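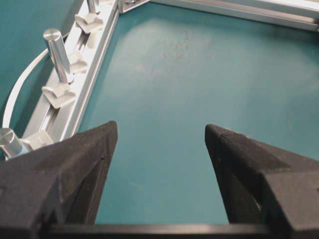

Fixing cables to slotted aluminium frames

4 min read

Small frames made from slotted aluminium extrusion turn up in most home workshops sooner or later: light boxes, shelf surrounds, jig tables, plant racks. The frame usually goes together without trouble. The cables get left until last, and a cable fixed in a hurry will chafe, sag or pull on its connector.

Clear the bench first

Wipe the mat down and let it dry. Swarf from a cut extrusion is hard to see on a coloured mat and will mark both the mat and the face of the profile. A vacuum with a brush head picks up more than a cloth does. Look across the surface from a low angle under the bench lamp; grit that is invisible from overhead shows up in the glare.

Deburr every cut end with a flat file, including the inside lips of the slot. A burr there will cut through a cable tie over a few months of vibration.

Square the frame before any cable goes on

Lay the frame flat with the corner brackets finger-tight. Measure both diagonals. On the last rack I built from Serra profile the first reading was 1,879 mm one way and 3 mm less the other, enough to stop a panel from seating. Push the long diagonal in by hand, measure again, then tighten opposite corners in turn. Tighten all the brackets before fitting pegs, clips or caps along the bars. Small clear plastic fittings are easily cracked by a slipping hex key, and a cracked one is difficult to spot until it lets go.

Plan the cable path at the same stage. Mark fixing points on the bar with masking tape and keep them clear of the corners, where a bracket will need to be reached again. Allow slack at each point where the cable leaves the frame.
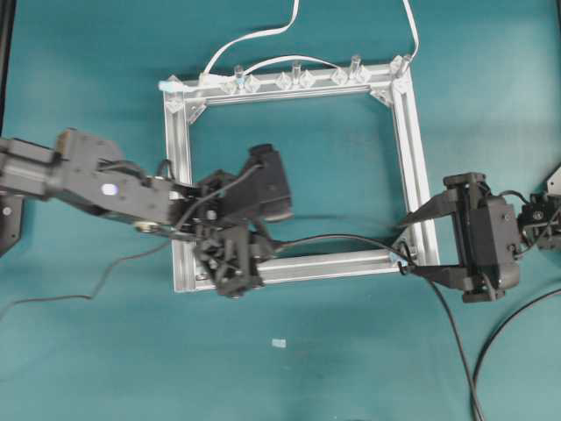 The slack should form an even curve with no twist in it. If a cable has been stored on a tight coil, hang it by one end overnight before fitting. Forcing a coiled cable straight puts a constant load on the first tie, and that tie then creeps along the bar.

Cut cable to length only after a dry fit. My run measured 1,562 mm along the bars and still needed extra for the two bends. Misaki Tsuchiya at Corkik, where I buy offcuts, adds a hand's width at each end and trims later.

Choosing and closing ties

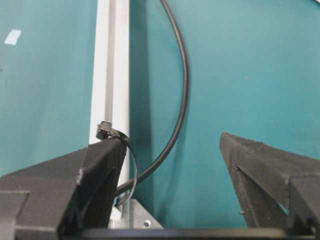
A tie should be closed in two stages. Form the loop large, get everything through it, set the position, and only then pull it down. With the black tie still in a tall loop, the head over the groove of the profile and the dark cable through the lower part of the loop, there is room to adjust the bend before anything is committed. Check the wide side of the bend at this point - once the tie is down, the cable can only be moved by dragging it through, and that scuffs the sheath.

Pull the tail by hand until the cable stops sliding, then no further. A tie that dents the sheath is too tight. Trim the tail with flush cutters; side cutters leave a sharp stub at forearm height.

Ties left in full sun go brittle. Use UV-rated black ones outdoors and put replacement on the same list as the smoke alarm batteries. I keep a bag of 9 spares taped inside the lid of the Ullix box.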